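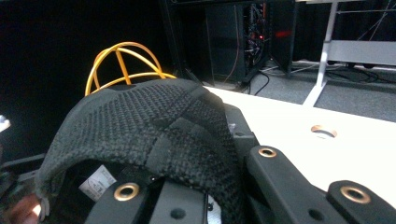
May 2018, cap day

A good long evening with Remora, and I'm writing this before bed so I don't lose it all. The black knit cap has become my favorite thing to practice on (it bunches up at the rim and gives the fingers something to argue with), and tonight I wanted to see how she'd manage it with the yellow wire dome standing right behind. I do love those brass inserts against the black plastic! Pressing them in took me most of last weekend and one burned thumb, but the pivots feel so much smoother now.

I dropped the closing speed from 1240 to 800 and it was like having a different machine on the bench. Still a little wobble in the long finger at 45 degrees, probably my own sloppy drilling. Must order 12 more screws, the short ones, and tidy up those cables on the carpet before June, when the shop gets busy again.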